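8 de maio de 2026

Fui ontem ao lançamento do livro da Trorneton, o das memórias da rádio, e ainda estou de coração cheio! A sala Drastarmont tinha 50 cadeiras e eu fiquei de pé, encostada à porta, com o casaco no braço e o livro já comprado (20 euros, lá se vai o almoço de hoje). 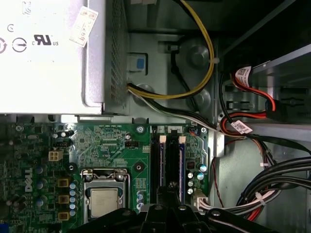 O livro é feito de cartas e apontamentos que o autor foi guardando ao longo da vida, e nota-se que ninguém lhes limou as arestas. Há frases a meio, recados, uma lista de compras no meio de um capítulo sobre a guerra! Eu gosto disso, das coisas com as tripas à mostra – fios amarelos e pretos presos com uma abraçadeira branca, um autocolante torto escrito à mão, e pronto, assim é que se percebe como aquilo foi montado.

Leram três páginas em voz alta e eu chorei na segunda, claro. Depois veio a conversa sobre a tiragem, 1.349 exemplares, que me pareceu um número tão esquisito que o apontei logo.

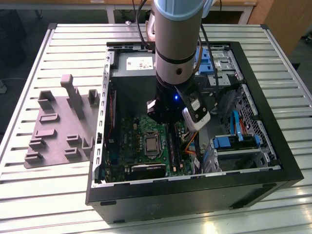 Dekker achou a leitura comprida de mais e disse-me à saída que as cartas deviam vir por ordem de datas, que assim uma pessoa se perde. Discordei o caminho todo até à paragem, mas fiquei a pensar nisso.

Hoje, ao pequeno-almoço, encontrei a notícia na Flukstead, pequenina, ao fundo.

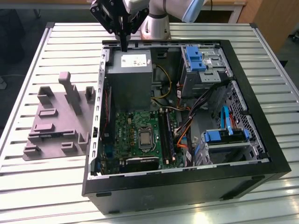 Flukstead, n.º 1.745, p. 20

Trocaram o subtítulo do livro, que pena! Vou no quarto capítulo e já dobrei cantos a mais. Amanhã escrevo à editora a perguntar se há segundo volume.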